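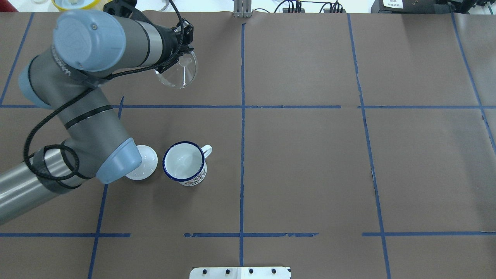
Catrin Voyle wanted to know, after reading our May update, why we'd spent so much on seed cleaning when the creek bank was still mostly bare. Fair question and she wasn't the only one to raise it. Short version: can't plant what you haven't grown, can't grow dirty seed very well. Longer version under Budget.

Progress report, Dronness Creek Revegetation, second stage
20/08/2023
Prepared by Edin Kolev

Where things are at

Planting at the Istton end finished. 700 tubestock in the ground, mostly river red gum, bottlebrush, tussock grass and lomandra along the toe of the bank. Guards on all the gums. No guards on the lomandra, the wallabies don't seem keen on it and the budget wouldn't stretch.

Flemville end is behind. The access track washed out again below the ford and we couldn't get the water trailer in. Council has been told. Xolani Lekota walked in with a backpack sprayer and did the blackberry on the near side, far side still to do. Expect it'll want a second go in spring anyway, blackberry always does.

Fencing: done from the ford to the old pump shed. The neighbour past the pump shed is happy for us to fence but wants a gate wide enough for his slasher. Reasonable. Gate is ordered, not here yet. Until it is there's a gap with a bit of ringlock tied across it, and stock have been through once. Lost 21 plants, nearly all tussock. Have counted those as losses not as "to be replaced" because the replacements would have to come out of next season's trays.

Seed

Meifang Wei has been running this side of things and it's the part that's gone best. Collected from remnant patches along the Gilani road reserve, under our permit, never taking more than a small share from any one plant. 48 seed lots bagged and labelled. Some of the wattle is beautiful, clean and heavy. The saltbush is mostly fluff and we won't know how much is any good untill it's been germination tested.

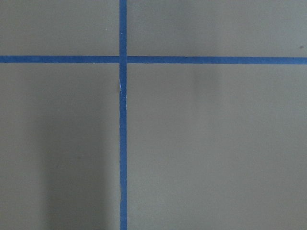 Cleaning is slow work and there's no way round it. Each lot gets rubbed through the coarse sieve, then the fine one, then winnowed if it's light stuff. Then it has to be sorted and that's where we got in a mess early on, two wattles that look near enough the same ended up in the one tray and the lot had to be downgraded to "mixed, site use only". Since then each person works one lot at a time and the sorting surface is marked out. Label stays with the lot the whole way, not written up afterwards.

Storage is sealed jars with silica gel in the cool room at the Gilani depot. Would like a data logger in there. At the moment it's a thermometer and a clipboard and the clipboard has gaps in it.

Weeds

Willow came out at both bends. Contractor did a tidy job, cut and painted, heaps pulled well back from the flood line. One heap still to burn or chip, depends on the fire people. Ardalan Naseri has asked that we chip it so it can be used as mulch on the upper bank, I'd go along with that except willow chip can strike if it's fresh and sits wet. Want advice before we spread it anywhere near water. If your office has someone who knows please put them in touch.

Phalaris is the bigger worry really. It's thick on the flat behind Flemville and it will come straight over the top of anything small. Plan is slash, wait for regrowth, spray, wait, spray again, then plant. That puts planting on the flat into next autumn. The original timeline had it this winter. Should of flagged that earlier, apologies.

Water

Clarity readings done monthly at the ford and at the Istton bridge. Not enough of them yet to say anything useful. The creek ran brown for most of the wet spell, as you'd expect, and came good again after. Platypus reported by a landowner upstream of the bridge, not confirmed by us, not counting it toward anything.

Budget

Fencing slightly over, because of the gate. Plants under, because we grew more of our own than planned. Seed cleaning well over, this is Catrin's point. The original line was a guess made before we knew how many lots we'd have. Sieves were a one-off cost and won't come up again. The rest was paid hours, and going by the last few lots the hours are coming down now people have their eye in.

Asking to move the underspend on plants across to seed. No new money. Form attached separately.

Also still waiting on the second payment from the last milestone. Might be sitting with your accounts people, the invoice was re-sent with the corrected project number on it.

Next period

- gate hung, gap closed
- far side blackberry
- first slash on the Flemville flat
- germination tests on saltbush and the older wattle lots
- trays sown for autumn
- 2 site walks for landowners, one at each end, dates to come
- track repair, out of our hands but will keep ringing 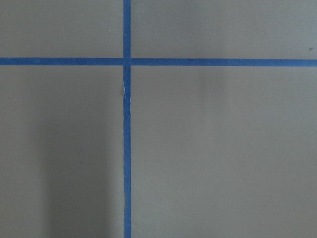

Taped surface, blue strips crossed into four.

Risks

Another washout at the ford is the main one. If the track goes again before the slasher gets in we lose the season on the flat, simple as that. Second is hares, bad at Istton this year, chewed the tops off a run of bottlebrush. They may shoot from the base. Leaving them in for now.

Staffing is OK. Meifang is away for part of spring, Xolani will cover the cool room and the trays.

Survival count for the Istton planting will be done after the first hot spell and sent through as an addendum, didn't seem worth holding this up for it. Any questions ring rather than email, reception at the depot is patchy but the landline works.

Edin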